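Four Tables and a Long Box: My Saturday-Morning Brain Goes to Andilura

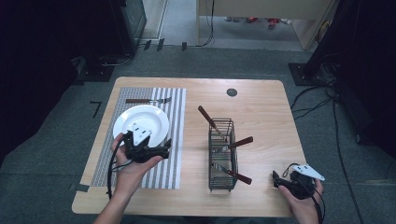

Fork, plate and striped placemat.

I went into the Andilura small press show with a list. The list lasted until I hit the Strobel table, where Jana Rieger was sketching with a brush pen so beat up I thought it was a twig. She drew me a Prelluvum, the moth-headed detective from her series of the same name, and I stood there grinning like I was nine. (She does the antennae last. I always figured they came first!)

If you haven't read Prelluvum, go find it. Issue one had a print run of 600, and Jana told me she folded and stapled the first 100 at her sister's place before she gave up and paid a printer. The new one is 30 pages, no ads, and the whole middle section takes place inside an elevator. I loved it. I also got lost in it twice, and she said that was fine, she got lost drawing it.

Rainer Görtz was two tables down with the Andden hardcover, all 552 pages of it. My bag still hasn't forgiven me. He's been inking Andden since the black and white days, and I asked him the question I always ask inkers, which is what he does when the pencils are a mess. He laughed and said he pencils it himself now, so the messes are his own. Then he flipped to the harbor chapter and showed me a page where he forgot to give the captain a left boot. It's still missing in the book. He never fixed it and I'm glad.

I asked for a sketch of the captain and got one with both boots, for the record.

After that I dug through the long boxes by the back wall and came out with a pile of romance reprints, a coverless western and one mini-comic about a bus driver that I can't find any credits for. If you made it, please write in, because the lettering is gorgeous and I want the rest.

Jana is working on the next Prelluvum now and hopes to have it out in June. She showed me three thumbnails on the back of a receipt and made me promise not to say what's in them, so I won't. There's a boat, though.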